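Hardware Lab, Handout 6: Seating a CPU
Cadura course notes

I always lay the tower flat before I touch the socket - much kinder to your back!
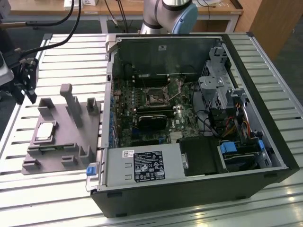
One student asked if the graphics card has to come out first. Leave it in, I said, if you can reach the lever.

Hold the chip by its edges and keep your fingers off the contacts.
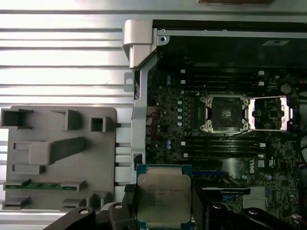
Then match the corner mark and let it down straight, no pushing (please!).

The lever goes down last, and it feels stiff. 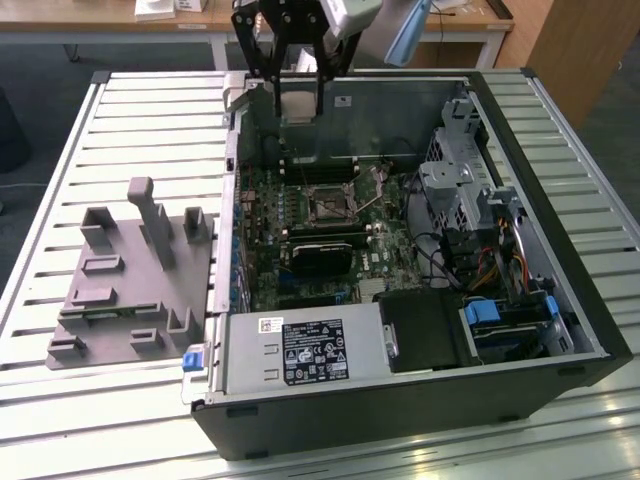

Someone else wondered how stiff is too stiff. If it fights you, lift it and check the chip again.

Keep the lid clean for the paste.

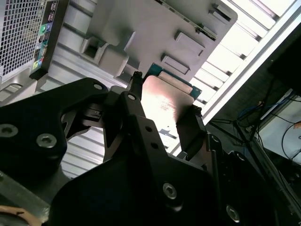
For next time
Read pages 7 to 29 - the memory chapter.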